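Dicas de oficina para quem joga sozinho à mesa

Jogo sozinho há alguns anos, jogos de papéis de mesa com caderno, dados e baralho, e quase tudo o que uso faço em casa, na mesa da cozinha. O português não é a minha primeira língua, por isso peço paciência com as palavras das ferramentas, que aprendi na loja e não na escola. Juntei nesta página as dicas que mais me perguntam os leitores.

O caderno de campanha

Um caderno cosido aguenta melhor do que um colado. Para uma campanha curta chegam 21 folhas dobradas ao meio, divididas em três cadernos pequenos. Fure com um furador fino, de dentro para fora, e passe linha encerada. Se não tem linha encerada, esfregue uma linha grossa de algodão num toco de vela, duas vezes, e puxe-a depois entre os dedos.

Deixe as primeiras quatro páginas vazias. Vai precisar delas para o índice, e o índice só se escreve bem quando a história já andou um pouco. O meu caderno de Gusdale, uma campanha sobre um vale com um faroleiro sem mar, tem o índice na última página e arrependo-me cada vez que o abro.

Para a capa uso cartão de caixa de cereais, duas camadas coladas com o veio cruzado. Ponha livros pesados em cima durante uma noite.

Cartas e mangas

As cartas impressas em casa ficam moles. Meta cada uma numa manga de plástico, com uma carta velha de jogar atrás, e baralham-se quase como as compradas. Corte os cantos com um corta-unhas limpo, que faz uma curva bastante regular. A tesoura deixa bicos e os bicos rasgam a manga.

Quem imprime em papel colorido deve fazer antes uma prova. No baralho de Huerta, o meu verde saiu tão escuro que não se lia o texto à noite, com candeeiro.

Dados que não acordam a casa

Jogo depois do jantar e as paredes são finas. Uma tampa de caixa de sapatos forrada com feltro resolve a maior parte do ruído. Cole só o fundo, com cola branca diluída em pouca água, e deixe os lados para o dia seguinte, porque o feltro molhado estica e faz rugas. O Nahuel Maldonado, com quem troco cartas sobre estes jogos, prefere cortiça. Experimentei e os dados de oito faces saltavam para o chão.

Se um dado cai torto contra a parede da caixa, lanço outra vez. Escrevo esta regra na tampa, a lápis, para não discutir comigo mesmo — acontece mais do que se pensa.

Marcadores e fichas

Botões velhos servem muito bem para contar recursos. Lave-os em água morna com sabão e seque-os num pano, separados por tamanho. Feijões também servem, mas os feijões partem-se e deixam pó dentro do saco.

Para numerar fichas use caneta permanente de ponta fina e espere que seque antes de passar verniz. Eu passei verniz cedo de mais nas fichas de Udetti e os números 3 e 8 ficaram iguais, o que mudou bastante o fim da aventura.

Terreno e mapas

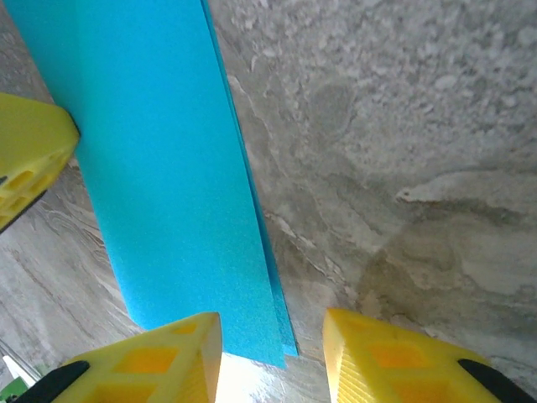

Um mapa para jogar sozinho não precisa de ser bonito, precisa de caber na mesa ao lado do caderno e da chávena. Desenho primeiro em papel quadriculado, com lápis duro, e só depois escolho o material da base. Para rios e lagos, uma folha de espuma de um azul-turquesa vivo faz já metade do trabalho, e a superfície finamente salpicada, um pouco felpuda, passa bem por água vista de longe. Corte a espuma com lâmina nova e régua de metal, em duas ou três passagens leves. Com uma só passagem forte a borda fica mastigada.

Para colar espuma sobre espuma, ponha a cola apenas no centro e espalhe-a com um cartão velho até quase um dedo da borda. Se sair cola para fora, espere que fique como borracha e retire-a com a unha. Limpar logo com pano só a espalha mais.

As montanhas faço de papel de jornal amassado e fita de pintor. Pinte primeiro de castanho, depois passe cinzento com um pincel quase seco. Na campanha de Jista as minhas pareciam batatas, mas eram batatas com neve.

Guardar tudo

Uma caixa por jogo, com o nome no lado e não em cima, assim lê-se quando estão empilhadas. O Heino Bite escreveu-me que guarda também uma folha com a última cena jogada, e adotei o costume. Três linhas bastam: onde está a personagem, o que ela quer, o que eu temia que acontecesse.

Os mapas de espuma guardam-se deitados, longe do radiador e sem peso em cima. Entre duas peças pintadas ponha uma folha de papel vegetal.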